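I bought the Flulberg benefit record on Friday and I have now played it four times, which is three more than I expected to. I am wary of charity compilations. They tend to be a drawer full of leftovers with a good cause written on the front, and you feel mean for saying so.

This one has 20 tracks and is 84 minutes long. That is too much. Imogen Sowerby opens it with a piano song she has been playing live since at least last February, and it still sounds half finished to me, lovely voice or no. Oona Salminen's two numbers are better. The second has a clarinet that wanders in late and won't leave, and I'd have been happy with ten minutes of that.

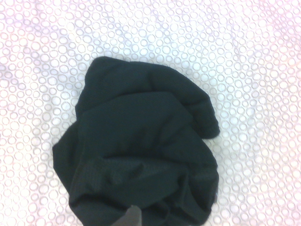
Leena Pelkonen is the reason I paid up. I saw her at the Vuorinen years ago, playing to a room that talked all the way through, and she got quieter and quieter until they stopped. Her song here is called Arnine and it is sung almost without moving the tune at all. The words are mostly household things, bedding and cups and a coat on a chair. I listened with a dark green cloth lying in a heap on the circle print, and by the last verse it might as well have been hers. I don't usually fall for that sort of thing.

The sleeve notes say all profits go to the women's refuge in Cekness. Fine, but what counts as profit? There were 839 copies pressed, on heavy vinyl, with a booklet, and none of that comes cheap. I wrote to the label to ask and got a friendly reply that didn't contain a figure. I'd like one.

The launch is at the Flulberg on Sun 22 May, with Siiri Hämäläinen playing first. I'll probably go - I've grumbled about it enough that I ought to hear it done in a room. If they cut the two remixes on side four I'll even buy a T-shirt.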